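Review: Hollholm conveyor cell kit for Gruvenance, by Lụa Hà

I set the simulated sorting cell up for a two-armed robot and ran 200 picks. Three roller conveyors load with their blue rails already joined, and the pink bin sits at the end of one. 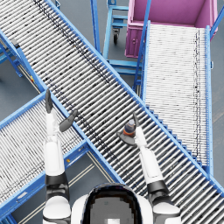
Page last changed: February

Reach is good. The right gripper gets to a small bottle over the diagonal rollers without moving the base. Joint limits had to be typed in by hand - 9 values, all in one file.
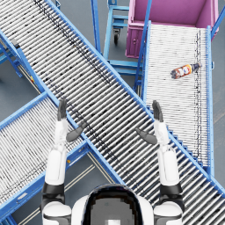
Setup and upkeep

Start with both hands open over the diagonal conveyor and save that as the home pose. A soda bottle lying across the rollers makes a fair test item. I re-zero the wrists every four runs.

The closed hand needs more care. Set the grip force low for small items, then raise it in two steps.

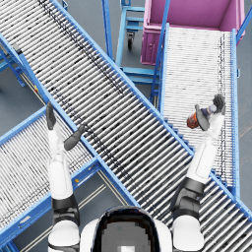

Can the conveyor angles be changed after import?
Only by editing the layout file and reloading the cell, and the home pose must then be saved again.

Score: four out of five. The manual is thin on joint limits.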